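Interim report on the simulation strand, with a note on the open day at Stirkodside

Prepared by Dragica Dumitrescu for the Flida fund
Jun 29, 2025

This report covers the work done since April, when the second part of the grant was released. It deals mainly with the open day, as the fund asked us to say how the work was received by people outside the project. Spending is set out in the separate return and is within the agreed limits.

Work since April

Skultia is our simulated kitchen. A robot with two arms and a two-fingered gripper on each is asked to carry out small household jobs in it, such as opening a drawer or picking something up from a surface. In April the room had one layout and one set of colours. It can now be drawn with different colours and surfaces on the same furniture, so that a program which has only learned what one kitchen looks like is soon found out. Some of the results are garish. We have left them that way, as strong changes of colour are a harder test than mild ones.

We had planned 1192 practice runs for the period and completed 1052. The shortfall comes from a fault in the way drawers were modelled, which let a handle pass through a closed finger. Ignacio Ibarra found the fault and corrected it, and the runs affected were thrown away and not counted. The remaining runs have been moved into the next period at no extra cost.

The open day

The open day was held in the ground floor room at Stirkodside. We had places for 200 visitors and all were taken. Most were from the town, with a smaller number from care homes and from Herrero, who supply our computers. The demonstration ran in three parts: a short talk, a session in the simulated kitchen shown on the large screen, and a table where visitors could ask questions of the team.

Ignacio ran the kitchen session. He switched between the view from the robot's body and the close views at the grippers, and visitors were asked to say what they thought the robot was facing before he told them. Several people found the close views hard to read at first. 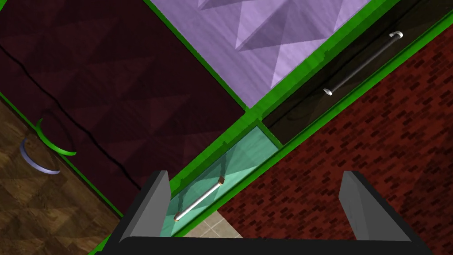

Close view at a gripper, with the drawers and their bar handles.

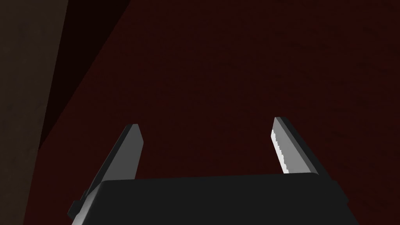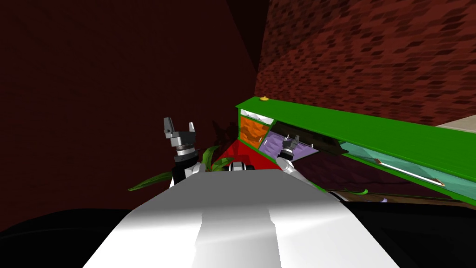

The view from the body, both arms raised.

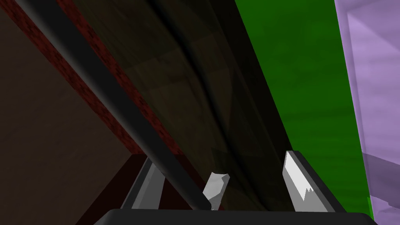
The question visitors asked most often was why we do not simply use a real kitchen. Ignacio's answer was that a mistake on the screen costs a few seconds, while a mistake with a real arm can cost a drawer front or a gripper. He also said plainly that a program which does well in Skultia may still do badly in a real room, and that we have no results yet from a real one. I think people respected that.

Two comments from the care home staff were useful to us. The first was that the people they look after tend to keep everyday things on worktops, and that drawers matter less than we had supposed. The second was about speed. They would accept a slow machine, but they would want it to show clearly when it was about to move. Neither point was in our original plan. The first can be met by changing the mix of jobs, and we have started on that. The second needs some thought, as nothing in the present set-up gives a person any signal at all.

We collected 339 written comments, many visitors having filled in more than one card. They have been typed up and will be sent to the fund with names removed. The commonest complaint was about the sound in the room – the talk could not be heard well from the back. If we hold another open day we will hire a microphone.

Problems

Drawing the close views takes longer than we allowed for. During the demonstration there was a pause of several seconds each time Ignacio changed view, and the same delay slows the practice runs. Herrero have lent us a second machine until the end of the summer. After that we will either have to buy one or draw the views at a lower quality. I would like to discuss this with the fund before the next return is due.

Next period

We will finish the outstanding runs, add more worktop jobs, and write a short paper on ways of signalling movement. Ignacio will lead on the first two and I will write the paper. We have also been asked by one of the care homes to repeat the demonstration on their own premises, and we would be glad to know whether travel for this can be charged to the grant.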